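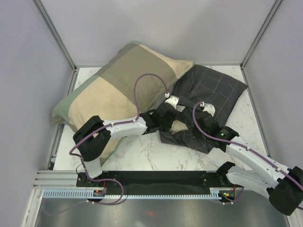 Likmont 议会预算听证记录整理集 自述文件

欢迎来到这个小小的资料库！如果您是顺着 Likmont 公共图书馆的目录链接找过来的，那您大概已经知道这里装着什么；如果是偶然路过，也请坐下来慢慢看，我尽量把话说清楚（我知道自己写东西容易啰嗦，先请您多包涵）。

内容概要

本资料集收录 Likmont 地区议会联合预算小组的公开听证记录，共 164 份，每份一个文本文件，另附一张总索引表。原件是打字稿和后来的电子文稿，前者由我和 Diane Petrenko 对着扫描件逐页录入，后者从议会网站下载后统一了格式。听证涉及的部门很杂，有道路养护、乡村学校、档案馆、渡口管理，还有 Pandov 河谷那几座老是修不完的桥。读着读着您会发现，有些桥的名字年年都在，像老邻居一样。

目录结构

records 文件夹放正文，按年份再分子文件夹。
index.csv 是总索引。
notes 文件夹放校对笔记，想到哪儿写到哪儿，不太整齐。
scans 没有随包发布，文件太大，需要的话请写信给我们。

索引字段说明

record_id：记录编号，由年份加顺序号组成。
hearing_date：听证日期。原件只写了月份的，日期部分留空，没有替它猜。
department：到会陈述的部门，用当时的名称。档案馆前后改过三次名，索引里没有合并，另有一张对照表放在 notes 里。
chair：主持人姓氏。
amount_requested：申请金额，按当年币值，未作通胀折算。
outcome：结果，取值为“通过”“削减”“搁置”“未载”。
quality：录入质量，分“清楚”“部分难辨”“缺页”。

录入与校对

每份打字稿先由一人录入，再由另一人对读。碰到看不清的字，我们用方括号加问号标出，宁可留着空，也不愿意凭印象补上。原文的错别字一律照录，包括那位把“拨款”打成“拔款”打了整整一个会期的书记员（Diane 对他很有感情，坚决不许我改）。议员插话、休会、笑声这类括注也都保留。

已知问题

有 20 份记录缺页，多数缺在末尾，所以表决结果那一栏只能写“未载”。Nallum 选区的几份附表是横排打印的，转成文本以后列对不齐，做统计之前请务必先看一遍。二月的听证最密集，同一天上午和下午各有一场的情况很常见，请用 record_id 来区分，光看日期会弄混。另外，早期记录里的金额有时写“元”，有时写“千元”，我们在索引里统一换算成元，正文则保持原样，两边数字不一样时不必惊慌。

适合与不适合的用途

拿来研究地方财政、议事语言、部门沿革，或者单纯想查查自家村口那条路当年是怎么批下来的，都非常欢迎！不太适合用来推算全地区的总支出，因为闭门会议和紧急追加拨款都不在其中。发言人中有不少普通居民，他们当年是在公开会议上讲话，姓名见于公开记录；即便如此，引用时还请厚道一些，别把一句气话单拎出来。

授权与引用

听证原文属公共文件，可自由使用。索引和校对笔记请注明出处：Florence Gagnon、Diane Petrenko 整理，《Likmont 议会预算听证记录整理集》。

更新记录

当前版本发布于 2026年10月3日。这一版补录了档案馆修缮经费的全部听证，改正了大约 20 处日期错误，其中大半是 Cha 镇一位读者来信指出的，信写得极仔细，连页边的铅笔字都替我们核对了，真是感激不尽。

下一步打算把 notes 里的人名表理顺，再请人看看那几张横排附表有没有救。发现错误请直接提交修改，或者来信说明记录编号和行数，我们通常隔一两周集中处理一次，回得慢了请再催一声。

Florence Gagnon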